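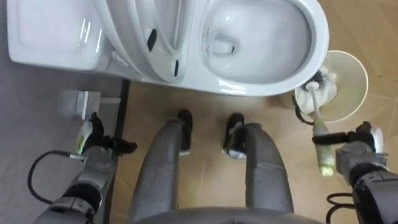 水の本を読む会、10月はHậu Thânさんの『Mạch』でした

読み終えてからしばらく、蛇口をひねるたびに耳を澄ませてしまいます。それくらい面白い本でした!

『Mạch』は、Hậu Thânさんが各地の井戸や湧き水を訪ね歩いた記録です。題名はベトナム語で、脈や水脈を指す言葉だそうです。体の中の脈も、地面の下の水の筋も同じ語で呼ぶのだと冒頭に書いてあって、もうそこで心をつかまれました。訳文は少し古風で、最初の数ページはとっつきにくいかもしれません。でも井戸さらいの場面まで来れば大丈夫。縄の軋む音、桶の縁からこぼれる泥水、上で待つ人たちの世間話まで聞こえてきて、そこから先は夜ふかし確定です。

今回の課題は第2章、57ページまで。それなのに最後まで読んできた方が何人もいて、話がどんどん先へ進んでしまいました(司会の私も止める側に回れず、すみません)。

いちばん盛り上がったのは、水に「味の名前」をつける村の話です。雨のあとの水、刈り入れのころの水、長く汲まなかった井戸の最初の一杯。それぞれに呼び名があって、子どもたちは目をつぶって言い当てる遊びをするのだとか。せっかくなので、会でもやってみました。持ち寄った6種類の水を同じ湯のみに注いで、順番に飲んでいきます。硬い水はすぐに分かるのに、それ以外がまるで分からない。「甘い」「角がある」「鉄棒をなめたときの感じ」と、言葉ばかり増えていくのが楽しくて、湯のみを片づけるのがずいぶん遅くなりました。

本の後半には、水が家の中に入ってきてからの暮らしが出てきます。外の井戸まで通っていた人が、台所と風呂と便所に水が来た日のことを細かく覚えているのです。Hậu Thânさんはここで急に数字を出してきます。ある一家が、ひと月に汲んで運んだ桶の数、2,488杯。祖母が壁に炭でつけていた印を、孫が全部数えたのだそうです。肩に担いで運ぶ水と、レバーひとつで流れていく水。同じ水なのに、手ざわりがこんなに違うものかと、この章だけは読み返しました。
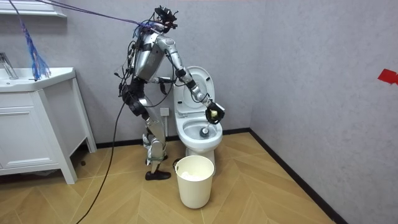
トイレ掃除のひとこま。便器の底の水にブラシが入ったところ

水まわりの話になると、参加者それぞれに語りたいことが出てきます。祖父母の家の手押しポンプに呼び水を入れる役をめぐって兄弟で争った話、引っ越した先でお茶の色が変わって驚いた話、断水の夜に風呂の残り湯がどれほどありがたかったか。どれも短い話なのに、その家の間取りまで浮かんでくるようでした。

ひとつ、意見が割れたところもあります。著者は第4章で、涸れた井戸を埋めずに残すべきだと強く書いています。これに賛成の方は、地下の水位は戻ることもあるし、場所の記憶も残ると言います。反対の方は、蓋の傷んだ古井戸の怖さを子どものころに味わっていて、きちんと閉じてほしいと言います。私は本を読んだときは著者の側にいたのですが、話を聞いているうちに分からなくなってきました。この章はもう一度取り上げたいです。読み返したらまた考えが変わりそう。

翻訳についても少しだけ。原文の「mạch」が、日本語では「脈」「筋」「流れ」と場面ごとに訳し分けられています。読みやすいのですが、同じ語が繰り返されるときの響きは見えにくくなります。巻末の訳注に一覧があるので、気になる方はそこを見ながら読んでみてください。付箋を貼りはじめると止まりません。

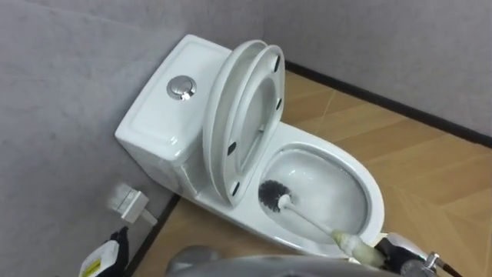

お知らせ・次の一冊

次回は『Bresex』を読みます。雨の多い架空の港町を舞台にした長編で、町じゅうの雨樋を直して回る職人の物語です。分厚いので、今回は第6章までにしましょう。樋の継ぎ目の描写がとにかく細かく、工具の好きな方にはたまらないと思います。反対に、筋を追いたい方は第3章の修理の場面を飛ばしても大丈夫です。あとで必ず戻りたくなりますが!

会場はいつものBriliaの2階、午後2時からです。飲みものは各自でお持ちください。水の飲みくらべをまたやりたいという声が多かったので、ご近所の湧き水や旅先の水をお持ちの方はぜひ少し分けてください。容器に採った場所を書いておいていただけると助かります。

『Mạch』の貸し出し用の本は2冊あり、Fultentの窓口で受け取れます。前の方の書き込みが残っているほうがおすすめです。余白の感想がとてもよくて、井戸さらいのページには「ここ声に出して読むこと」と鉛筆で書いてあります。読んだ方は、その下にひとこと足してから返してください。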